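4. Wiping, Scrubbing and Other Unsolved Problems

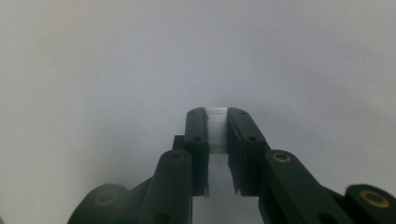
The tasks in our study were picked for being dull. A person who is asked to wipe a mark off a wall will do it while holding a phone conversation, and will have no memory of it by lunch. The same person, asked to write down how hard they pressed, will look at the ceiling for a while and then say "normal." Normal is the quantity we have been trying to measure, and this section reports how far we got.

4.1 Task set

We divided the chores into two groups. The first covers picking things up and putting them somewhere else, which the field has practiced for decades and is now fairly good at, provided the things are rigid and somewhere else is close by. The second covers chores where the machine has to hold something and then use it on a surface: wiping, scrubbing, scraping, dusting. We call these held-tool chores. They make up most of what people mean when they say they would like a robot to clean the house, and a rather smaller share of what robots are shown doing in videos.

Demonstrations were recorded by people using a hand-held gripper with two parallel fingers (Figure 4). The fingers carry textured pads on their inner faces and are driven through a pair of linkage arms. We collected 2,371 demonstrations, of which 1,436 were held-tool chores. The remainder were pick-and-place, kept in so that we would have something cheerful to report.

Figure 4. The hand-held gripper with a translucent white block between its fingers.

4.2 What counts as done

Earlier work tends to score a chore as complete when the motion is complete. By that standard a policy that passes a sponge over a stain four inches to the left of the stain has wiped the wall. We scored the surface instead. After each trial a rater who had not watched the run compared the surface with a clean reference and marked it done, partly done, or untouched. We later added a fourth mark, "worse," after the first afternoon with the stovetop.

Raters also noted whether the tool was still in the gripper at the end. We had assumed this column would be boring. It became Table 6.

4.3 Results

Policies were trained on the full set and tested on two benches, one at our own lab in Lonmont and one built to the same plan at Öberg. Across both sites we ran 926 test trials. On pick-and-place the policies did well enough that the raters began bringing in their own mugs. On held-tool chores the picture was more mixed. Wiping a flat vertical surface was marked done in a majority of trials. Scrubbing a corner was marked done so seldom that we checked the rater's forms for a printing error.

Three failures account for most of the trouble.

The first is slip. A soft tool pinched between two flat pads resists being pulled straight out but twists readily, and scrubbing is mostly twisting. The tool rotates a little on each stroke, and by the tenth the policy is working the wall with the tool's edge, or with the fingertips. People correct for this without noticing. Our demonstrators regripped, nudged and reseated the tool constantly, and when interviewed afterward several of them denied it.

The second is pressure. The gripper records how wide the fingers are open and where the hand is, and neither number says much about how hard the tool is being pushed into the wall. The policies learned to reproduce the position of a wiping hand with great faithfulness, including the cases where the wall at Öberg stood slightly farther back than ours and the wiping took place in the air. The strokes were lovely, it has to be said.

The third is knowing when to stop. A demonstrator stops when the mark is gone. The policy stopped when a demonstration of that length would usually have stopped, and on a stubborn mark this produced a short, confident wipe followed by a retreat to the home position – a style of cleaning familiar to anyone who has shared a kitchen.

4.4 Comparison with shop-floor chores

We repeated the wiping task at Irnetti, where operators clean the guards on a packing line at the end of the shift. The surfaces there are uniform, the dirt is always the same dirt, and everything is bolted down. The policies improved on every measure. Qistina Sutanto, who supervised the line trials, noted that an operator still finished all the guards before the machine had finished its second, and that the operator also talked to her the whole time.

We take this as evidence that the shop floor is the nearer target, and that speed has been getting less attention than it should. A home is a harder place in nearly every respect we measured, and we did not measure pets.

4.5 Limitations

All tools were small enough to fit between the fingers, so nothing here applies to mops. The Stetell simulator was used for early tuning only; soft materials in it behave somewhat like stiff ones, and the gains did not carry over to the bench. Finally, the raters agreed with one another less on "partly done" than on any other mark, and we found no wording of the instructions that helped. Two of them share an apartment and report that the question is still open.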